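4. Clearing the surface

4.1 What counts as a clear table

Every household we spoke to claimed to know what a clear table was, and no two of them meant the same thing. For one respondent in the Skernach sample, a table was clear once the plates had gone. For her husband it was clear when he could put down a newspaper without first moving something that belonged to someone else. Their daughter, interviewed separately, said the table was always clear, and went on to describe the fruit bowl, the charger, the stack of school letters and the candle.

We follow Balaskas in treating clearing as a settlement between parties and not as a physical state, though we part company with him on the question of when the settlement is reached. His earlier work places it at the end of the meal. Our diaries suggest that the end of the meal is when the argument opens. Of the 3,981 diary entries coded for this study, the ones dealing with tabletops are by far the most quarrelsome, ahead of laundry and well ahead of the cat.

Three terms need fixing before we go on. By "residents" we mean objects that live on a surface with the household's consent. "Guests" are objects put down for a stated purpose and a short time. "Squatters" are guests whose purpose has lapsed. The terms were proposed by Makis Giannakopoulos during pilot coding, partly in jest, and they outlived two more respectable sets of labels because the coders kept using them anyway. Agreement between coders was good for residents and guests. It was poor for squatters, mainly in cases where one coder felt that a screwdriver left out since February was still, in some sense, in use.

4.2 Wood, and how it is treated

The material of the table mattered more than we had planned for. Our interview guide had a single question on it, placed near the end, where we expected people to be tired. They were not. Respondents with wooden tables talked about them at length and in a tone otherwise kept for elderly relatives: the table had been through a lot, it did not like the sun, it had to be spoken up for when visitors arrived with hot dishes.

Bare wood also changed what people were willing to leave out. A light wooden top shows its grain when it is empty, and several respondents gave this as the reason they emptied it. One man in the Psarras group said he cleared his table every evening "so as to see it," then conceded that he usually went to bed straight afterward. Owners of painted or covered tables gave no comparable account. They cleared to eat, to work, or to stop somebody else from complaining.

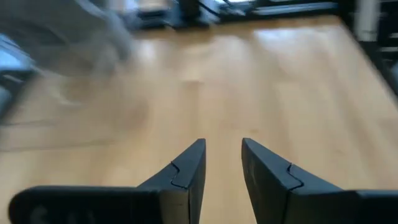

Figure 3. Light wooden surface, with the grain and plank lines running away from the viewer and a pale reflection at upper right.

Light made matters worse. A pale top that looks clean from the doorway may look quite different from the chair, depending on where the window is, and a good share of the disagreements in the diaries come down to two people judging the same table from different seats. Entries from one Psarras household run for 30 days on the subject of a ring left by a mug. The wife sees it every morning. The husband, who sits with his back to the window, has never seen it and doubts the whole business. Neither of them, as far as the diary records, ever changed chairs.

We asked respondents to wipe the table as they normally would while talking us through it. Most wiped the middle thoroughly and the edges in passing. Objects classed as residents were wiped around, sometimes with great skill. Guests were lifted and put back. Squatters were lifted, considered, and put back, often with a remark addressed to a person not in the room. Only a few were carried off, and those tended to travel no farther than the nearest chair, which is why we later extended the coding frame to include chairs.

4.3 The empty interval

Once a surface has been cleared, how long does it stay that way? Manolakis calls this the empty interval and treats it as a measure of household order. Our data give her some support, but the measure behaves oddly at the short end. In several homes the first object came back while the cloth was still in the person's hand, and more than once it was the cloth.

The first arrival was rarely anything to do with food. Keys and mail led the field, followed by things taken out of pockets. Antoniadis has argued that a bare surface near a door acts as an invitation, and that the same surface moved to the back of the house would be left in peace. We were unable to test this properly, as only one household agreed to move its table, and that household moved it back before the second visit.

There is also the matter of the person who did the clearing. In shared homes, the clearer was seldom the first to put something down, but was very often the second. Tzavaras, reading an early draft, suggested that this be called retaliation. We have preferred "matching," which says the same thing and is easier to get past respondents when they are sent their summaries. The pattern held for all the couples and for most of the flat-shares – it broke down entirely among people living alone, who had no one to match and reported clearing less often, with less satisfaction, and with noticeably fewer adjectives.

A word on what the empty interval leaves out. It takes the bare tabletop as the starting point from which the household drifts, and we doubt that anyone but a researcher sees it this way. For most of our respondents the ordinary condition of the table was occupied. Bareness was an event, brought on by guests, by a spill, or by our own appointment to come and look. When we asked one woman how her table had come to be so clear on the day of the interview, she said that it was for us, and asked how long we would be needing it.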